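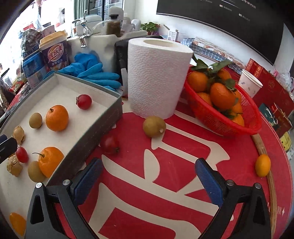 December 2, 2020. Storage trial, fruit, second round. I still don't believe the claim we are supposed to be checking, which is that lining a tray makes fruit keep longer. The sheet that came with the Gevholm liners says so in large type and gives no conditions at all: no room temperature, no kind of fruit, no word on what it was compared with. So we are stuck working out our own conditions, and the first problem is the mix. The grey tray with the white lining has oranges, cherry tomatoes and small brown fruit all in together, and one of the oranges still has its leafy stem on. Tomatoes and citrus don't age the same way. If the tomatoes go soft first, I learn that tomatoes go soft first.

Then the strays. A cherry tomato on the red tabletop just off the corner of the tray, a lemon over toward the edge of the table, and the brown pear-like one in front of the paper towel roll. I have been told these can serve as the unlined group. They can't. One of each is no group, and the pear-like one has no partner in the tray that I would swear to. I'd call them leftovers and keep them out of the table.

The mandarins in the red basket are a better bet. Plenty of them, all one kind, leaves on. My proposal is to drop the mixed tray and run mandarins only: half on Gevholm liner, half on bare tray, same shelf, same side of the room. The shelf matters more than people here want to admit. The window end gets strong light in the morning and the counter end has the kettle going half the day. In the November round the lined tray was at the cool end and the bare one sat by the kettle, and we wrote down a win for the liner. I'd like that line struck from the summary before anybody quotes it.

Weights. The Drida scale read 361 g for the check jar on Monday and came back 2 g lower when I repeated it after lunch. Same jar, lid on both times. A mandarin might lose 3 g over the days we are watching, so a scale that wanders by 2 is no use to me. Either it gets leveled and checked every morning or we borrow the Waaka scale and put up with the slow display.

Scoring. "Looks fresh" is not a score. Last round had two people marking the same orange a day apart and disagreeing by a full grade. Suggest we press at the stem end, gloves on, and write firm / gives / soft. Crude, but I could repeat it.

Also open:
Tradberg trays or the grey ones? The Tradberg ones have vents, so not both in one run.
Leaves on or off. Pick one. I lean off, they dry out and throw the weights.
Nobody eats from the basket until the count is written down.

Not starting the clock until the scale is settled. If the liner works it will still work next week.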